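About Hiklow

Hiklow looks after interiors. We inspect, clean and maintain rooms in occupied buildings: wood floors, white painted walls and trim, recessed and coffered ceilings, and the light fittings set into them. Our clients are mostly small offices, music schools, dental practices and private homes with a room or two that get heavier use than the rest of the house.

The company was started by Bernadette Dvorak and Mostafa Lahlou, who had worked together on building maintenance contracts and wanted to take on smaller jobs. The first contract was a single rehearsal room with a scratched floor and a ceiling panel that buzzed. We still have that client. There are 11 of us now, working out of one workshop and 2 vans.

What we do

Floors. Most of our floor work is routine care of finished wood. We vacuum with a soft brush head, damp-mop with a well-wrung microfiber pad and a pH-neutral cleaner, and dry along the grain. We do not use steam on wood, and we do not apply wax over polyurethane. Where a finish has worn through, usually at doorways and under desk chairs, we test the existing coating in a corner before recommending a recoat. Full sanding is quoted separately and is handled by Taha Alaoui, who also keeps our moisture meter readings. A floor is measured at no fewer than three points before any coating goes down.

Furniture feet. White-painted legs and side panels pick up scuffs at the bottom few inches, where mops and vacuum heads hit them. We clean these by hand, touch up chips if the client has the original paint, and replace felt pads on every visit. Grit in old felt is the most common source of the short curved scratches clients ask us about. Screw-on glides are available for heavier pieces.

Ceilings. A recessed ceiling holds more dust than a flat one. Stepped beams have a ledge at each step, and the ledges are dusted dry, top step first, with an extension pole and a washable sleeve. Water marks are not painted over until the source has been found. Hairline cracks at the corner joints are filled with flexible acrylic filler and recoated in flat white. Gloss level matters here -- a patch of eggshell on a flat ceiling will show every time the lights are on.

Lighting panels. Fluorescent panels are cleaned with the power isolated and the diffuser lowered. We wash prismatic and opal diffusers in lukewarm water with mild detergent and let them air-dry. Rubbing them with a dry cloth builds static and draws the dust straight back. Tubes are replaced in sets per fitting, matched for color temperature, and old tubes go to a licensed recycler. Ballast replacement and LED conversion are carried out by a licensed electrician under our supervision.

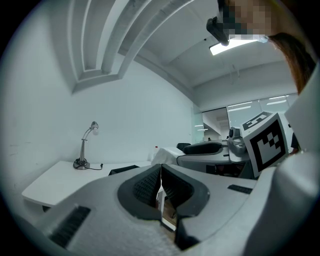
Light levels are recorded before and after cleaning at desk height, with the blinds closed. In white rooms the walls and ceiling return a good share of the light, so a dull ceiling coat can be as much of a problem as a dull diffuser. We report both readings to the client and leave the decision on new tubes to them.

How we keep records

Every room has its own sheet. It lists the floor finish, paint codes, tube type, furniture pad sizes and the date of the last visit. Nabila El Khatib set up the system and maintains it. The file currently holds 3,203 room sheets, including rooms we no longer service; clients who move out may ask for their sheets to be passed on to the next tenant. Work orders are closed only when the sheet has been updated.

Materials

We stock two product lines. Jovinero is our floor cleaner, supplied as a concentrate and diluted on site according to the label. Filtix is the bag and filter range fitted to all our vacuums. Safety data sheets for both are carried in the vans. Clients may specify their own products -- please send us the label and the data sheet before the first visit.

Visits and quotes

Shaimaa Amrani handles scheduling and quotes. A first survey covers up to four rooms and produces a written list of work, priced by line. Ceiling work requires the furniture to be moved or covered; we bring covers and can move light pieces, but pianos and loaded bookcases are left in place. Annual contracts are renewed in February.

Page last revised Jun 2, 2022.

This site uses cookies to remember your settings. By continuing to browse, you accept our cookie policy. Accept | Settings

© Hiklow. All rights reserved. | Contact | Privacy | Back to top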